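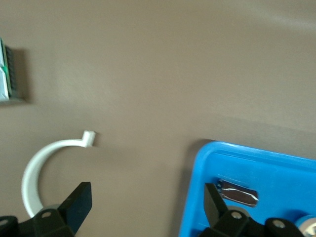 Right finger in the blue tray, just short of the shiny silver piece.

Welcome to the robotics club gallery! We're the Perkholm team, and this term's project is called Varon – a parts sorting job for the Bako Cup in March. The rules give you 100 points for a full run and a long list of ways to lose them. I joined knowing zero about grippers, and now I talk about them at dinner (sorry, family).

Most of my evenings go into the pick positions. We've logged 283 practice picks so far and I want 2,000 before the cup, so yes, I'll be busy. Small shiny things are my least favorite and the flat ones come a close second.
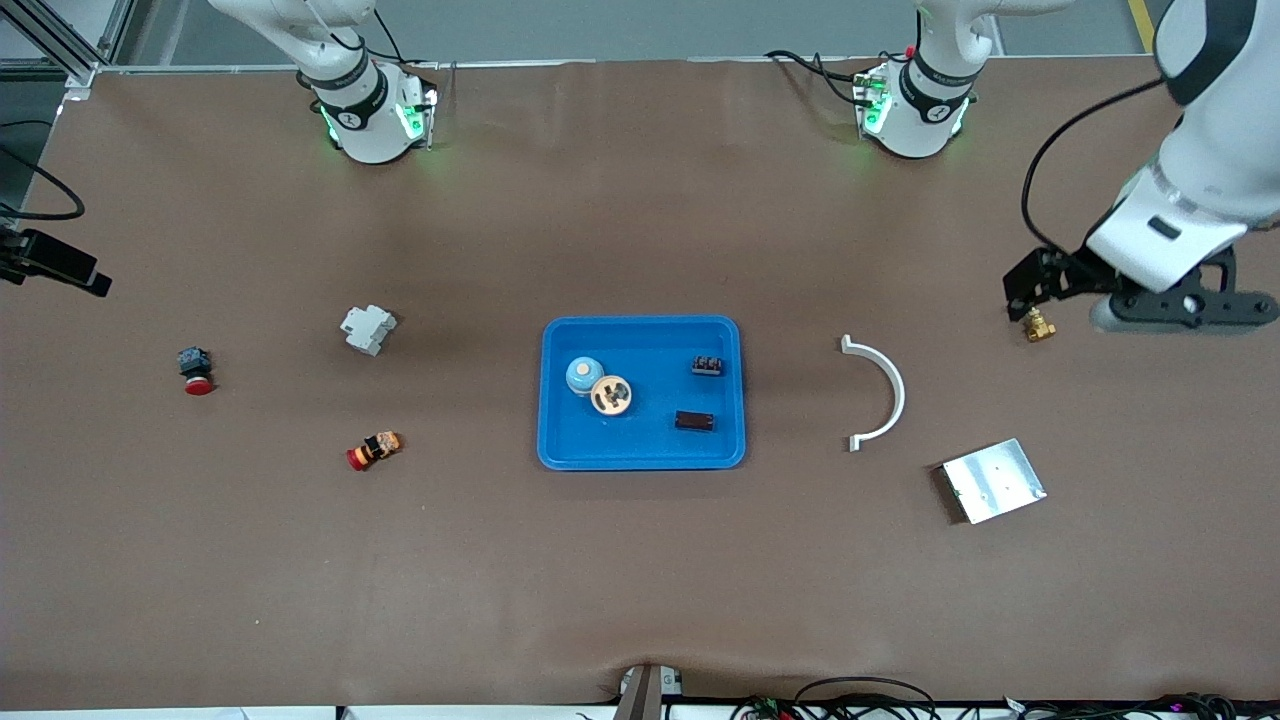 The other half of the club works on the sorting list, which decides what belongs in the tray and what stays out on the paper. It's a spreadsheet with 890 lines and way too many colors – I've asked for fewer! We're still arguing over whether brass fittings should go first or last. I say first. More pictures once the Zaltum round is done and we've all had some sleep.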